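Shop notebook - chairs and seating
Filed under: Furniture / Repair / Mesh seating
Last updated: 12/10/25

Started on the mesh chairs from the Prarholm office. Intake sheet says mixed complaints: creak on recline, seat sinking, backrest loose at the top. Tobias Crenshaw did the tagging, I am doing the teardown and the write-up. Tags are blue tape on the underside of the seat, do not move them to the base. Bases get swapped.

Order of work, same for each chair:

Sit test first, before anything is loosened. Sit, recline fully, lean left, lean right, stand up. Write down where the noise comes from. A creak that seems to come from the back is usually in the tilt housing, so put a hand on the housing while a second person reclines.

Then the height test. Raise to the top of travel, mark the post with tape at the collar, sit for the length of time it takes to fill in the sheet, check the tape. If the tape has gone below the collar the cylinder is done. We don't rebuild cylinders. Do not open them, do not drill them, put them in the scrap bin with the red lid.

Then fasteners. Back bolts, arm bolts, seat plate, in that order. Hex keys only, the good set from the second drawer. The cheap set has rounded ends and has already ruined one bolt head this month.

Results so far.

Chair A. Creak on recline, left side. Seat plate bolts were loose, both rear ones could be turned by hand. Cleaned the threads, medium threadlocker, tightened crosswise. Creak gone with Tobias sitting, came back faintly with me sitting. Pulled the plate again and found a dry washer between plate and housing. A thin smear of grease on both faces. Quiet after that. Closed.

Chair B. Sinking. Failed the tape test. Cylinder came out of the base with two knocks, but the seat end was stuck hard. Penetrating oil, left overnight, pipe wrench low on the outer tube in the morning. Do not grip the polished section if there is any chance of reusing it. New cylinder fitted from the Bremance box. Note that the Bremance part has slightly more travel than the old one, so the lowest setting needs checking against the customer's desks. Closed pending that.

Chair C. Backrest play at the top joint. Side to side movement at the top of the back, small but easy to feel. The bolt was tight. The bushing behind it was worn oval. No spare in stock. Szabo lists a bushing of the right bore with a wider flange, which would need trimming. Ordered 2, one to cut and one in case I cut it badly.

Mesh notes, all chairs:

Check tension by pressing with the flat of the hand at the middle of the panel, then near each side. It should push back evenly. Soft spot near an edge means the carrier strip is coming out of its channel. Run a plastic spatula along the channel to find the gap. No screwdrivers in the channel, the tip catches the weave and a pulled strand cannot be put back.

Cleaning: vacuum with the soft brush from the rear first, then the front. Warm water and a little dish soap on a microfiber cloth, blot dry. Alcohol left a dull patch on the test scrap, so no alcohol. The Holter foam cleaner was fine on the scrap but leaves residue if it is not wiped off twice. For light dirt I would skip it.

Inspect the mesh against a light. Face-on under the ceiling fixtures it all looks the same. Tilt the chair until light comes through from behind and look at the weave from low down. Thin areas show as brighter patches that stay put when you shift your head. Reflections move. Took me too long to work that out on Chair A, where I marked a worn area in chalk and it was a reflection.

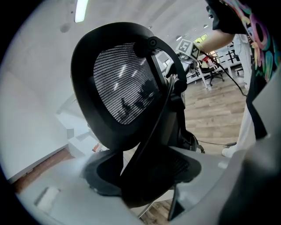
Keep straps and cords clear of the tilt mechanism when the chair is tipped. Trace anything loose from end to end before cutting or tying it up. On one of last year's jobs a cord that looked like a leftover turned out to be the tension release and we had to order a whole new one. If the purpose is not clear, tape it to the frame, note it on the sheet and ask.

Support when tipped: one person holds the back by the frame, never by the mesh, and the other works. If working alone, lay the chair over on the padded trestle. Moving blanket on the floor is acceptable for base work only. The floor finish picks up black scuffs from casters and they have to be rubbed out with a damp melamine sponge, lightly.

Sanding, for the armrests with nicks: 200 grit to take down the raised edge, 400 wet to finish. Stop there. I tried going to 4000 on an offcut to bring back the shine and it made a glossy spot in the middle of a satin surface, worse than the nick. If the nick is deeper than a fingernail can ride over, replace the pad.

Tobias wants the torque values on the sheet. Agreed, but we need to settle on one wrench first - the two in the shop do not agree with each other at the low end. Until then write "snug plus a quarter turn" and initial it.

Open items:

- Szabo bushings, waiting on delivery
- ask Prarholm for desk clearance, Chair B
- check the low end of both torque wrenches
- more blue tape
- Chair D not started. Sheet says "squeaks sometimes", no side given. Do the sit test with two different people before taking anything apart
- caster sockets on all bases, pull hair and thread, dry lube only

Swept up, scrap cylinder in the red bin, good hex keys back in the second drawer except the 5 mm, still on the trestle.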